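Two arms, one rail and a lot of wallpaper: talking to Hui-mei Yuen about the Truterik

I've wanted to write about the Truterik ever since a reader emailed me asking if a two-arm kit was worth it over buying one decent arm and being patient. Good question! I didn't know. So I got in touch with Vakommont, the small outfit that sells it, and they put me on a call with Hui-mei Yuen, who looks after the kit side of the business. We were supposed to get half an hour and we went way over (sorry, Hui-mei).

First thing I wanted to know was who buys this.

"People who already had one arm and got annoyed with it," she told me. "You pick something up, you want to turn it over, and you have no second hand. You end up pushing it against a wall. Everybody pushes it against a wall."

Guilty. My old Prolow has a dent in it from exactly that.

What comes in the box

The kit ships as two arms, the mounting brackets, the aluminum rail, the driver boards and the cables. You bring your own computer and your own table. The fingers are yellow plastic with windows cut into them and black pads along the edge, and I had to ask about those windows, as I'd assumed it was all about saving plastic.

"Partly! But mostly it's so the finger gives a little," Hui-mei said. "A solid finger is fine until you close it on something thin, and then you have no feel for it at all. Kai-wen went through a ridiculous number of versions. I think he still has them in a drawer."

Kai-wen Chiang is the designer, and he did hop on for a few minutes near the end. More from him below.
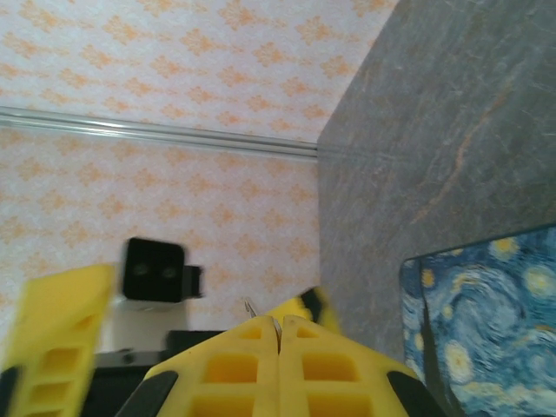 Putting it together

I asked how long a first build takes, and she laughed and said that depends on whether you read the booklet. Her number was around 5 hours for someone who has used a hex key before. The rail goes on first, then the brackets, then the arms, and you want to get the spacing right before you tighten anything down. Too close and the elbows crowd each other, too far and the grippers can't meet in the middle with any strength left.

"We had it adjustable from day one and people hated that," she said. "They wanted a mark on the rail. So now there's a mark on the rail."

Cables are the part I'd grumble about. They loop over the top of the arm, over the elbow and along the links, and I like mine tucked away. Hui-mei didn't argue much. She says a loop you can see is a loop you can fix, and that the Sin, their older single arm, had everything routed inside and was a misery to repair. Fair enough, I suppose. I'd still like a clip or two.

We got on to what people should practice with, and she was very firm about it: flat things. Everyone starts with a foam cube, the cube goes fine, and they decide they're done.
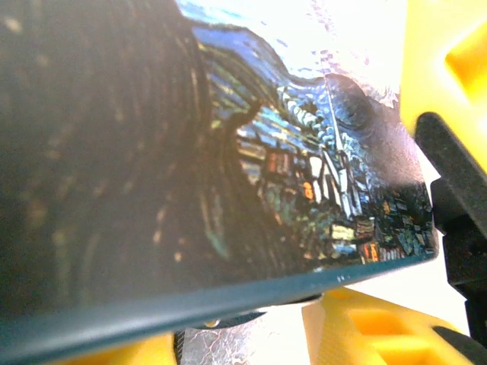 She'd much sooner see a new owner spend a week on cases, lids and cards, stuff with a thin edge where you have to come in at the right angle or you just shove it along. Glossy is harder again, with the glare playing tricks on the wrist camera. "If you can get both hands on a shiny flat thing and keep it there, the rest of your projects will feel easy," she said. I've written that on a sticky note.

Kai-wen joined us around then and I asked him what he'd change. He answered before I'd finished the question: the wrist. He wants it slimmer, so the two grippers can work closer together over something small.

"When the object is big, two arms are lovely," he said. "When it is small they are like two people trying to use one sink."

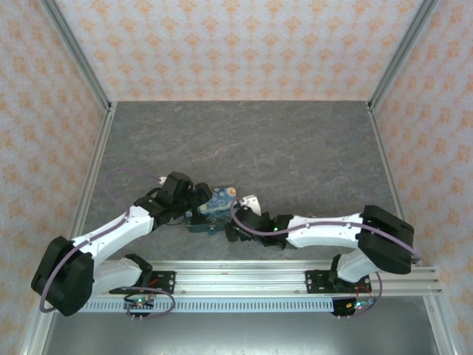
Both arms of the Truterik at work over a starry-night print.

And the price? The introductory discount is $300 off and runs through the end of January. There's a 3 year warranty on the arms, though the finger pads count as wear parts and you buy those yourself. Hui-mei says to order a spare set with the kit and save on shipping.

So, to my reader: if you mostly pick and place, stay with one arm and keep your money. If you've ever pushed something against a wall, well, you know who you are. I'm going to ask Vakommont for a longer loan and I'll report back on the cables.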